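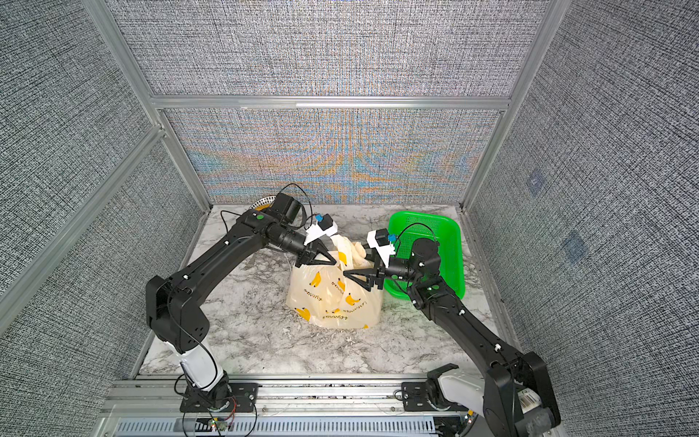 Grad school for immunology – lab tech first or apply straight away?

Posted by Milagros Sepúlveda, March 2025

Hi all! I'm finishing a biology degree and I've gotten completely hooked on immunology (blame one elective on mast cells). I want to do a PhD eventually, but my research experience is one summer of feeding cells and labeling tubes, and my grades are fine but not amazing. My advisor says apply now. My older cousin, who did a chemistry PhD, says work as a lab tech for a couple of years first or I'll burn out. I have an offer from a small lab that studies gut inflammation, and the pay is low but I could live on it. Does tech time really help an application, or will I just be stuck running other people's ELISAs? Also, is it rude to ask the PI about authorship before I say yes?

Ilse Coppens

I was a tech for two years before my PhD and I'd do it again. My first program application (straight out of college) went nowhere, and I can see why now – I had nothing to say about a project when they asked me. After the tech job I could talk for an hour about why our flow panel kept failing and what we changed.

It's not rude to ask about authorship. I'd put it like, "What have your past techs worked on, and did any of them end up on papers?" Then ask if you can email one of those past techs. A good PI will hand over names right away. Mine did, and the guy I wrote to told me the boss was great but the mouse room would eat my mornings. It did! I was ear-tagging up to 50 mice on a bad day.

One more thing, get your letter writers lined up early. Your PI can't write much about you if you start in the summer and apply that same fall.

Abilio Sotomayor

depends on the lab

Crescencio Aguirre

I went straight in and was fine, so I'll be the other side. If your advisor says you're ready, you could apply to a few programs and see if the lab will hold the offer until you hear back. Ask about fee waivers too, I spent 800 dollars on applications before I found out they existed. And look for programs with rotations. I came in sure I wanted T cells and ended up in a macrophage lab.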